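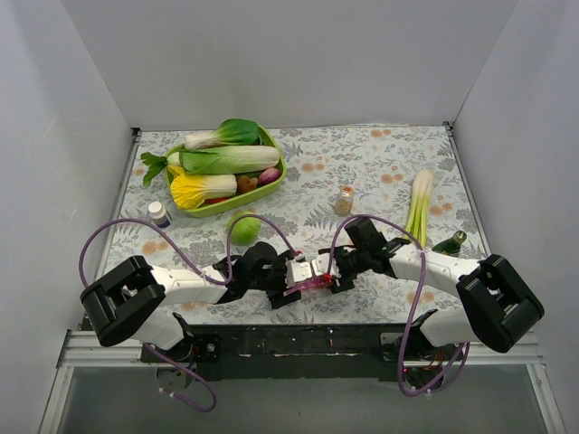 To: Members of the Fillholm Community Gardens list
From: Office of Plot Administration
Subject: Re: Fall planting dates and the water schedule

Dear members,

The message below was sent to the list by Mr. Mikuš of the Kellell site. Several members have since written to this office with similar questions, and we are replying to the full list so that all sites have the same information. Mr. Mikuš's message is quoted in full.

> Dear Plot Administration,
>
> I have held a plot at Kellell for six seasons and grow mostly
> cabbages and Asian greens in the fall. The notice posted at our
> gate says that the water will be shut off at the end of October.
> In past years it stayed on until the middle of November. My napa
> cabbage needs 80 days or so from seed, and I lost the first sowing
> to flea beetles, so the second one will not be ready by the end
> of October.
>
> I would like to know the following. Is the date on the notice
> correct? May I carry water in from home after the shutoff? And may
> row covers stay up over the winter? Last year mine were taken down
> and I was not told where they had been put.
>
> I would also ask that changes of this kind be sent to the list
> before they are posted at the gates.
>
> Respectfully,
> Svatopluk Mikuš
> Kellell site

Water shutoff. The date on the Kellell notice is correct for Kellell only. The supply line at that site runs above ground for 200 feet along the north fence and must be drained before the first hard freeze. The lines at Sutanto and Kustano are buried, and water at those two sites will remain on until the middle of November, as in earlier years. The notice should have stated this, and a corrected copy will be posted.

Carried water. Members may bring water from home at any time. In addition, the 1,000-gallon tank beside the Kellell tool shed will be filled on the last day of service and left open for members' use until it is empty or until it has to be drained for frost. Please use watering cans only. Hoses and pumps may not be connected to the tank.

Row covers. Covers on hoops may stay in place through the winter if the hoops are no taller than 34 inches and the edges are held down with soil, boards, or sandbags. Loose bricks and stones are not permitted, as they end up in the paths and damage the mower. Covers removed last year were placed in the blue bin at the Sutanto site. Any that have not been claimed by the end of April will be discarded.

Late plantings. Members whose crops will still be standing after the cleanup date should write the plot number and the crop on the sheet inside the shed door. Plots on the sheet will be passed over at fall inspection and looked at again in December. Bok choy, napa cabbage, mustard, and other greens of this kind generally tolerate a light frost, and there is no need to pull them early. Plants that have been killed by cold should be removed promptly.

Flea beetles. We have had reports from all three sites. Mr. Prasert Srithong, who oversees the Kustano site, asks that members with damaged seedlings cover new sowings on the same day they are made and avoid planting cabbage-family crops where they grew in the spring. Sprays of any kind require written approval under Section 6 of the plot agreement.

Advance notice. Mr. Mikuš's request is a reasonable one. Changes to water service will be sent to this list before they are posted at the gates, except in the case of a broken line.

Questions about an individual plot should be sent to this office directly. Please include the site name and plot number in the subject line.

Sincerely,
Office of Plot Administration
Fillholm Community Gardens

--
To leave this list, send a blank message with the word "remove" in the subject line.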